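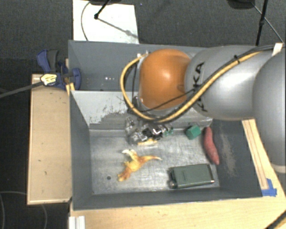 Passo 4. Prender os cabos e a caixa

Antes de ligar o braço, eu sempre confiro a folga dos cabos – foi assim que perdi um conector na bancada da Zasden. O cabo amarelo acompanha o braço, passa por baixo da junta laranja e sobe pelo lado até o conector branco; deixe uma curva parecida no seu.

1. Junte os cabos pretos finos ao amarelo com uma abraçadeira, sem esmagar nada.
2. Prenda a caixa pela borda com um grampo. O meu é azul e vai no canto.
3. Gire a junta devagar, a 14% da velocidade, e olhe se algum cabo estica.

Nota: a Fatima Uzor prefere testar com 21%. Eu não tenho essa coragem!

Cuidado: mãos fora da caixa com o braço ligado.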